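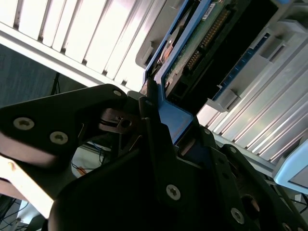 Last updated: 3 Sep 2018

Hardware Shelf > Storage > Drive caddy

Drive caddy

A drive caddy (also drive sled, drive tray, or, in the shop where I learned all this, just "the blue thing") is the carrier that holds a hard drive and lets it slide into a bay in a computer or a server. I've been writing the storage pages on this site for a while now and this is the one people write to me about most, so I've redone it from the top and let it get a bit longer than the old one!

What it does

A bare hard drive is a brick with threaded holes in it. You can screw it straight to the metal of a case, and for years that's what everybody did, four screws, two of them always on the side you can't reach. A caddy goes around the drive first. You fit the drive to the caddy on the bench, where you can see what you're doing, and then the whole lot slides in as one piece. The bottom of the drive is usually left bare, so the circuit board stays out in the air, and so do the connectors, which have to meet a plug or a backplane at the other end.

People use caddy, sled and tray for the same part and I'm not going to fight about it. If you press me, I say "tray" for the metal ones with a locking handle and "caddy" for the springy plastic kind (Deisy Villca, who looks after the glossary here, says "sled" for all of them, and she has edited this page more often than I have, so you may see the word flip back and forth).

Kinds of caddy

Plastic snap-in. My favorite. It's a U-shaped frame that flexes open, with little pegs on the inside that go into the drive's screw holes. No tools at all. You bend it, drop in the drive, let go, and slide it along the rails of the bay until both sides click. To get it out again you squeeze the two tabs and pull. They come in blue, green, purple and sometimes a sad gray, and the color mostly tells your fingers "this bit is meant to be touched."

Metal hot-swap. These are the server ones, with a lever on the front. The lever pulls the drive onto the connector for the last little stretch, and it gives you a satisfying clunk. They nearly always want screws, and the screws nearly always live in a bag that's in a different building.

Adapter caddy. A full-size frame with a smaller drive mounted inside it. Handy for putting a laptop drive or an SSD into an older desktop. I have a Boström one that has outlived three computers, and a Dretura one whose pegs sheared off the first time I flexed it (your luck may be better than mine).

The cable side of things

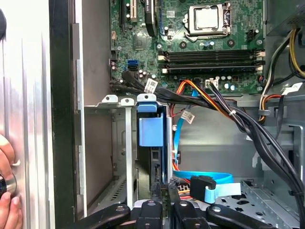 Desktop drives hook up with two cables, and this is where most of the swearing happens. One carries power and comes from the power supply; the other carries data and runs to a port on the motherboard. The data cable is thin and flat and easy to follow if the builder was kind, and in a tower like this one you can pick out the light blue run pretty quickly, even with that thick bundle of cables looping across the bottom of the board. The black end with its pale blue pull tab is a lovely touch too. Pull on the tab, please, and leave the wire alone! I've ripped a data cable out of its own plug by yanking it and I still think about it.

Servers with hot-swap bays skip nearly all of this. The drive's connectors mate straight onto a board at the back of the bay, called a backplane, and the cables behind it stay put for the life of the machine. That's the reason you can change a drive with the server running, provided the controller is set up for it. Check first. A desktop with plastic caddies should be shut down and unplugged.

Fitting one

Line up the pegs before you bend anything. I hold the drive label side up, start with the two pegs on the left, then flex the right side just enough to get over the edge. If you have to bend it a lot, the drive is backward or it's the wrong caddy. Then slide it in level.
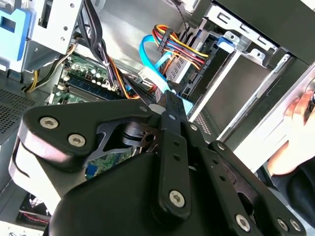 If it stops short of the click, don't lean on it. Nine times out of ten there's a wire in the way behind the bay, or one rail has missed its groove and the drive is riding slightly crooked. Back it out, look down the slot with a flashlight, and try again. Once it's seated, give it a gentle tug, then put the power plug on and the data plug after it. Both are L-shaped inside and only go on one way.

Taking one out is the same in reverse, cables first. Old plastic gets brittle, so squeeze the tabs slowly on anything that has spent its life in a warm cupboard.

Which caddy fits which case

Mostly the one that came with it, sorry. The outside of a 3.5-inch drive is standard, but the rails and clicks on the outside of a caddy are whatever the case maker felt like that year. Teófilo Betancur keeps a box of more than 97 odd ones at the Atisthorpe repair evenings, and matching one by eye took us 11 tries last time (it was a Pratamance, and it was at the bottom). If you're buying used, ask the seller for a shot of the side rails next to a ruler and compare it with your own.

See also: Backplane; Drive bay; Hot swapping; SATA connector

415 shares · 6 comments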